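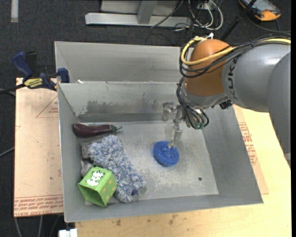
Turen publishes its upkeep routine for bin-picking cells, dull parts included

STISCOMBE, 19 Apr 2023 – Turen, which builds and looks after small robot picking cells, today released the full maintenance routine for its bench cell at Stiscombe. The document is called the Grullov Routine, after the street the workshop used to be on, and it contains no artificial intelligence of any kind. It does contain a good deal on cable slack.

The routine has 12 checks, done in the same order each time with the arm powered down and locked out. The first four concern the cables at the wrist. A loop that is too tight pulls on its connectors when the wrist turns, and a loop that is too generous will sooner or later find the edge of a bin. Turen's advice is to move the wrist by hand controller to both ends of its working range beforehand, note where the slack goes, and tie it back accordingly. The company has tried leaving it to luck and does not recommend the results.

Next come the fingers. They are wiped, checked for cracks at the root and tugged firmly. Fingertips spend their working lives being pressed against sheet metal in pursuit of scrubbing pads, dusters and plastic eggplants, and they are treated as consumables. Turen keeps a logbook of every finger change, and the Stiscombe cell has now reached entry 716. The early entries are longer and more emotional.

The bin gets its own section. Scuffs on the floor and divider are left alone. A bin that has moved is another matter, so its position is checked against the arm at three corners before every shift, and any clamp on the bench is tightened by hand. The February revision added this step after a week in which the picking software was blamed for errors that belonged to a loose clamp. The software has received no apology.

The whole routine takes nearly 20 minutes. Turen suggests running it daily on cells that handle mixed household goods, and every 6 days on cells that pick one part all day and have fewer surprises coming to them.

A second part covers repair. It lists the spares to keep within reach of the cell, the order in which to swap a damaged wrist cable, and how to re-teach the home position afterward – slowly, and with the bin taken out first.

The routine is free to download from the Turen website, along with a one-page version for taping to a wall. Printed copies on wipe-clean card can be ordered through Vanags, Turen's parts distributor, which also stocks the fingers and would be happy to sell you several.

About Turen
Turen designs, installs and services robot picking cells for warehouses and test labs. Its workshop is in Stiscombe. Press inquiries are answered on weekdays, usually after the morning checks.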